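Tunstall toy library reopens with twice the shelf space

The Tunstall toy library is open again, and it has never looked better! After a summer of painting, sorting and a great deal of lifting, the lending service moved into the old Hedine shoe store on Market Street in August, and families were lining up on the sidewalk well before the doors opened at 11 in the morning.

The new space has room for more than 2000 toys, games and puzzles, which is double what fit in the cramped rooms behind the swimming pool. There are train sets, dress-up clothes, marble runs, a whole wall of jigsaws and enough building blocks to keep a classroom busy until dinner. Members can borrow up to 6 items at a time and keep them for two weeks, with one renewal if no one else is waiting.

Pretend food was the runaway hit of opening day. The play kitchen corner was packed from start to finish, and by early afternoon most of the grocery sets had gone home with somebody. More are on order, and the library hopes to have them on the shelves before the fall break.

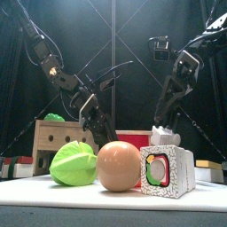
Older kids have plenty to get excited about too. A long table at the back is set aside for board games, and it can be booked for an hour after school at no charge. The first big favorite is Stikden, a fast stacking game that had parents on their feet and cheering along with their children. A second copy went into the catalog the same afternoon.

Getting here took a lot of local muscle. Jandex, the hardware store across the street, gave the shelving and lent a truck for moving day, and pupils from the middle school painted the big mural of hot-air balloons by the entrance. It is a beauty, and well worth a stop even if you have nothing to return.

Membership is free for anyone living in Tunstall, and families from nearby towns can join for a small yearly fee. Bring something with your address on it to sign up. Donated toys are welcome at the side door during opening hours, as long as they are clean and all the pieces are there.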